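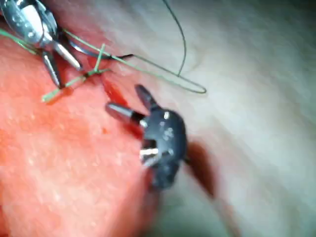 4. Puesta en marcha del monitor Maltau 649

Bueno, ya tienes el monitor fuera de la caja y el brazo de pared atornillado (si no, vuelve al capítulo 3, que yo te espero). Ahora toca conectarlo y dejar el color decente. La primera vez tardé una tarde entera por saltarme pasos, así que los pongo en el orden en que los hago ahora.

4.1 Antes de enchufar nada

1. Retira la lámina protectora de la pantalla. Tira despacio desde una esquina, que si vas con prisa deja pegamento en el marco y luego a ver quién lo quita.
2. Deja 40 cm libres por detrás. La rejilla de ventilación está arriba y el monitor se calienta bastante, sobre todo en verano.
3. Comprueba que el interruptor trasero esté en 0.

PRECAUCIÓN: no uses el alimentador de otro modelo aunque la clavija entre. Entra, sí, pero el voltaje es distinto.

4.2 Conexiones

4. Enchufa el cable de señal a la entrada 1. La entrada 2 también vale, pero al arrancar el monitor busca siempre primero en la 1 y te comes unos segundos de pantalla azul.
5. Si usas el reproductor Torkstead, conéctalo directamente, sin repartidor. Yo probé con uno baratito y me salían rayas cada vez que alguien encendía la luz del pasillo.
6. Conecta la corriente y pasa el interruptor a 1. El piloto se pone ámbar y después blanco.

Nota: si el piloto se queda en ámbar, apaga, cuenta hasta diez y vuelve a encender. A mí me pasa de vez en cuando y no he encontrado el motivo.

4.3 Idioma y hora

7. Pulsa MENÚ y entra en Sistema > Idioma. De fábrica viene en inglés.
8. Pon la hora a mano. El cambio automático de verano existe, pero en mi versión del menú se aplica una hora tarde, así que lo tengo desactivado.

4.4 Color y brillo

¡La parte que más me gusta! Deja el monitor encendido media hora antes de tocar nada y baja las persianas como las vayas a tener normalmente.

9. En Imagen > Modo elige Clínico. El modo Vivo queda muy llamativo en la tienda, pero satura los rojos y se pierde todo el relieve.
10. Sube el brillo a 200 en la escala del menú. Si la sala es muy luminosa, puedes pasar de ahí, aunque por la noche te va a molestar.
11. Pon una imagen quirúrgica con mucho rojo y algún detalle de otro color. Yo me fijo en algún hilo verde: tiene que verse limpio sobre el tejido rojo anaranjado. Si el verde tira a gris, sube el tono un punto y vuelve a mirar.
12. Mira también los brillos del metal. Si se convierten en una mancha blanca sin forma, baja el contraste.
13. Guarda con Imagen > Guardar como > Usuario 1. Si sales del menú sin guardar, lo pierdes todo (sí, me ha pasado, y más de una vez).

PRECAUCIÓN: estos ajustes son para ver vídeos de clase y material de archivo. No sirven como calibración para diagnóstico.

4.5 Mantenimiento

14. Limpia la pantalla apagada, con un paño de microfibra apenas humedecido. Nada de alcohol ni limpiacristales, que se comen el antirreflejos.
15. A las 3000 horas sale un aviso de revisión. Repite los pasos 9 a 13 y bórralo en Sistema > Avisos.

Nota: el contador de horas sigue corriendo en reposo. Si el monitor va a estar parado unos días, apágalo con el interruptor trasero.

En el capítulo 5 conectamos el archivo Netaten y creamos las carpetas por asignatura.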